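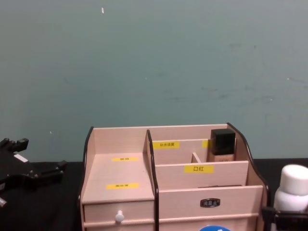 Fig. 1. Wooden desktop organizer on a black tabletop.

Unit 3: Sweetening bottled drinks with juice concentrate

Terms. Single strength means juice at the sugar level it has when pressed. Concentrate is juice with part of its water removed. Brix is the percent of dissolved solids by weight, read on a refractometer at 20 °C.

Juice content on a label is worked out at single strength. A drink made with a small amount of strong concentrate may therefore declare a much higher juice figure than the weight of concentrate suggests.

Worked case: Farkex pear drink, batch 2131
Batch weight: 3000 kg
Pear concentrate, 70 Brix: 360 kg
Sugar solids from concentrate: 360 x 0.70 = 252 kg
Brix of finished drink: 252 / 3000 = 8.4

The acid and flavor additions are left out of the sum. Citric acid also raises the refractometer reading, so apply the acid correction from the Unit 2 table before comparing with the target.

Apple and pear concentrates differ in their share of fructose. The Mokovik and Daso formulas have the same Brix but do not taste equally sweet.

Before next class: repeat the sum for the Demirtaş formula with concentrate at 65 Brix. Keep the batch weight and final Brix unchanged. Show units on every line.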